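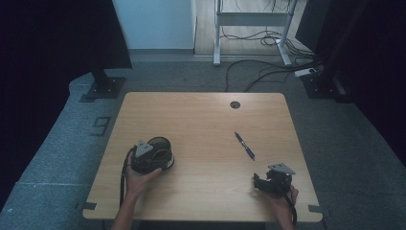
A town square belongs to everyone who lives in the town, and so everyone is allowed to have an opinion about it. Plullero has one main square, and in the next few years it is going to be changed. Before any builder arrives, a great deal of deciding has to be done, and this page explains how the deciding works. Start with a shape. Imagine a table top that is nearly square, made of pale wood, with its corners slightly rounded. The square in Plullero is much the same shape when it is drawn on a plan, although its corners are shops and its edges are streets.

19/06/2021 | Plavdale District Council, Public Spaces Team
Reading time: 2 minutes

Why does a square need changing?

Paving stones wear out. They crack in frosty winters and sink where heavy lorries have stopped. The stones in Plullero were laid 51 years ago, when cars were allowed to park in the middle. Cars now park on Vallov Street, but the kerbs are still there, and they are awkward for wheelchairs, pushchairs and people who do not see well.

Who decides?

The council owns the square, so councillors make the final choice. They are elected, which means that the adults of the district voted for them. Councillors do not draw the plans themselves. That work is done by designers, and in Plullero the designers are a firm called Adamczyk.

Adamczyk has drawn 2 plans. The first has a row of trees along the north side and leaves plenty of room for the market. The second has more trees and a small fountain – but fewer market stalls would fit.

What is a consultation?

A consultation is a time when the council asks people what they think. Last October the council asked what was wrong with the square, and 289 people replied. Of these, 217 wanted more places to sit, so both plans now include new benches.

A consultation is different from a vote. The plan with the most support is not always chosen, as councillors must also think about cost, safety and the pipes under the ground. They must read the replies before they decide, and they must publish their reasons.

Can children take part?

Yes. There is no lowest age. You may write a letter, fill in the form at Plavdale Library or send a drawing. Please tell us which plan you prefer and why. "I like trees" is a useful reply. "I would like trees near the bus stop, where it is hot in summer" is more useful still, as it tells the designers where to put them.

This website uses cookies to help us improve our pages. Accept | Manage settings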